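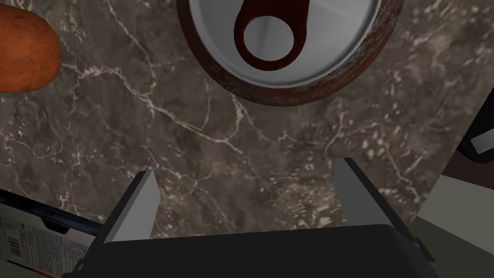 Chapter 4
Gathering Examples

A learning system that controls a robot arm needs examples before it needs anything else. Chapter 3 treated the examples as given: a folder of runs, already trimmed and labeled, that we fed to the training program. In this chapter we go back a step and ask where the folder came from.

An example, for our purposes, is one full attempt at one task. It holds what the cameras saw, where the joints were, and what command was sent at each time step. If the task is "pick up the can," the example starts before the gripper moves and ends after the fingers have closed and lifted, or have failed to. A single picture from the middle of an attempt is one time step and should not be counted as an example.

We will use the Banitz kitchen set throughout. It was built in simulation and holds 4000 attempts at short counter tasks. Each one was recorded from more than one viewpoint – a camera close to the gripper and a camera on the head. The two views are good at different things. The gripper view shows the gap between the fingers and whatever lies ahead of them. The head view shows both arms and much more of the room, but objects on the counter come out small. 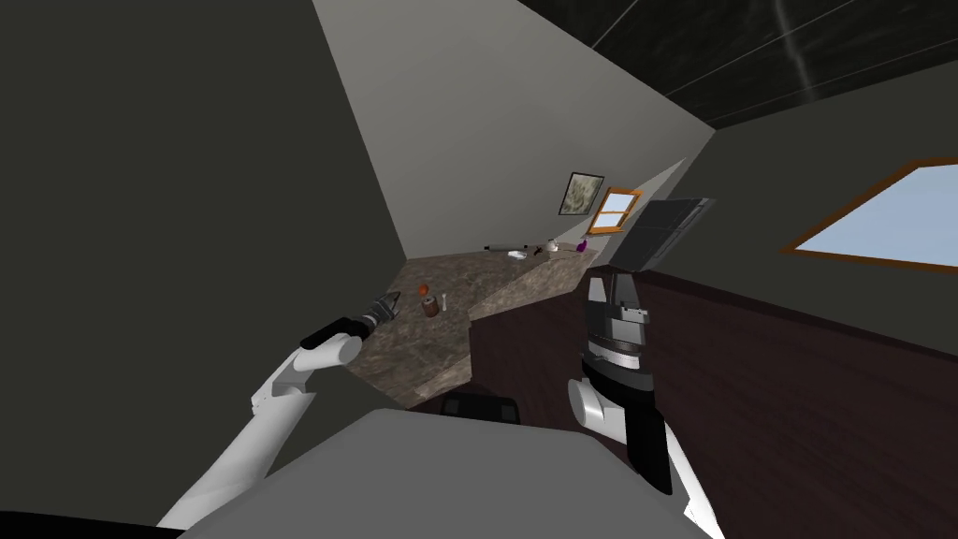 Oona Seppälä
Lecturer in Robot Learning, Ullside Technical College

4.1 What a head camera records

The head view leans when the head leans. In a tilted view, walls and window frames run on a slant, and a counter that is level in the room crosses the picture diagonally. Beginners often want to rotate such pictures upright before training. Leave them alone. The system will get the same slanted view when it runs, and the head angle is stored with every time step.

Note also how much of a head view has nothing to do with the task. Cabinet fronts, ceiling and bare wall can take up more space than the objects to be handled. A system trained in one room only may come to depend on these things. The usual remedy is to vary the room: change the stone of the counter, the color of the walls, the place of the window. In simulation this is cheap. In the Mernlow exercises at the end of the chapter it is done by editing one settings file.

4.2 Which attempts to keep

Of the 4000 attempts, 471 ended without a lift. Do not delete them. Move them to a separate folder and mark each with the time step at which the attempt went wrong – we will need both the folder and the marks in Section 4.5.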